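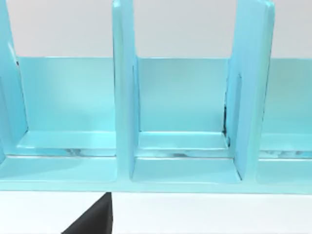 Keeping less paper -- notes for the October talk

Start before they've all sat down. The first bit is only housekeeping and latecomers like to feel they've missed something.

Slide 2. Ask who still has the manual for a kettle they no longer own. Wait. Hands go up slowly, usually from the back.

My own figure: 515 sheets in the hall cupboard, of which I needed 3. One of those was the guarantee for a Pindeck shredder. Pause here, don't explain it.

Colette Bailly's rule (credit her, she may be in the room): if you'd ring someone up to get a new copy, you don't need the old one. Exceptions are wills, deeds, and anything with a wax seal on it. Somebody will ask about bank statements. Say it depends, then move on briskly.

The Boyer story. Boyer the estate agents, not the family. Cut it if we're past half seven. It runs to roughly 40 seconds if I leave out the dog.

Slide on sorting. One pile for keeping, one for going. A "maybe" pile is a keeping pile with better manners. Drink some water.

Scanning: Prodia is fine, so is a phone. Name the file something you'd type in a panic. "Scan0001" isn't it.

Questions. Repeat them for the back row. Give the clicker back this time.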